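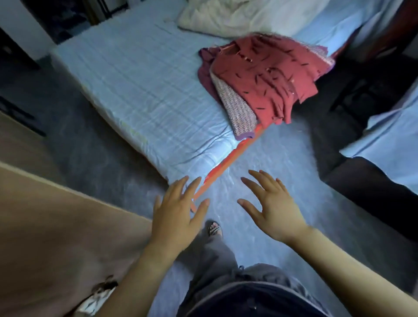

Moving two kids into one bedroom, what do we do about the clothes?
Posted in Home > Small Spaces by Tahira Ghumman

We are giving up our third bedroom in September so my mother-in-law can move in. That puts our two daughters (8 and 13) in one room with two beds and one wardrobe. The wardrobe is the tall Lurnholm, with a hanging rail and one shelf on top. I measured the rail at 37 inches of usable width. There is no closet in the room, the house is old.

The beds are staying. The older one has a lot of hanging clothes because she sings in a choir and won't fold anything she wears to it. The younger one lives in leggings and doesn't care.

I priced a second wardrobe and it would block the radiator. A fitter from Rosser quoted us $1,197 for a built-in along the short wall, and that's before paint. Is there a cheaper way to make one wardrobe work for two kids without a fight every morning? We rent out the garage so nothing can go there.

3 replies - 397 views

marlowe_k
Vacuum bags under the beds. Done.

PineStreetDad
We did this with two boys in a room about that size. I would not pay for the built-in until you've lived with it for one winter. What we did, in order:

1. Emptied everything onto the beds and took out what didn't fit anyone. Ours filled four trash bags. Do it with the kids there or you'll hear about it later.

2. Put only the current season on the rail. Sweaters and cardigans can hang if they're light, but use a hanger with some shape to it. Thin wire ones leave bumps in the shoulders of knits after a few weeks. 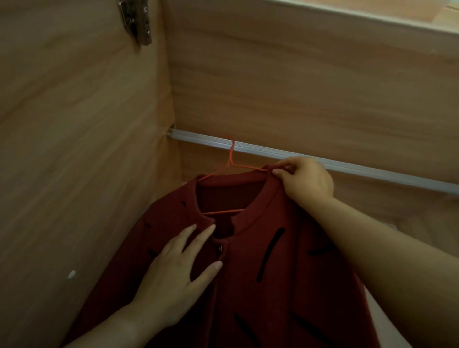 3. Split the rail by need. Half and half sounds fair but your 13-year-old will need more of it. Give the younger one the top shelf in trade, or a dresser drawer if the shelf is too high for her. Put a strip of tape on the rail where the line is.

4. Bought one flat rolling drawer for each bed. We got the Stalia ones, they were fine. Measure the gap first and take the mattress overhang into account - I didn't, and one drawer went back.

Total cost was under a hundred dollars. The part that took longest was agreeing on the tape.

Uvby_resident
I agree with most of the above but I'd be careful about weight. Chunky knits are heavy and a long rail with no center support will start to bow. Ours did, and the end bracket pulled out of the side panel one night. A center support costs a few dollars and takes two screws.
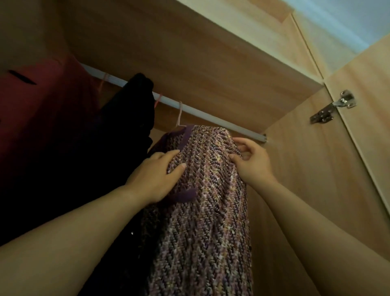

The other thing is that heavy knits stretch if they hang all year. I keep mine folded over the bar of the hanger, or flat on the shelf from spring on. Same goes for anything your older girl wears to choir if it's knit. Woven blouses and skirts are fine on the rail.

On the vacuum bags, they work for comforters but I wouldn't use them for wool. And check whether the radiator can be moved before you rule out a second wardrobe. A plumber here did ours in a morning.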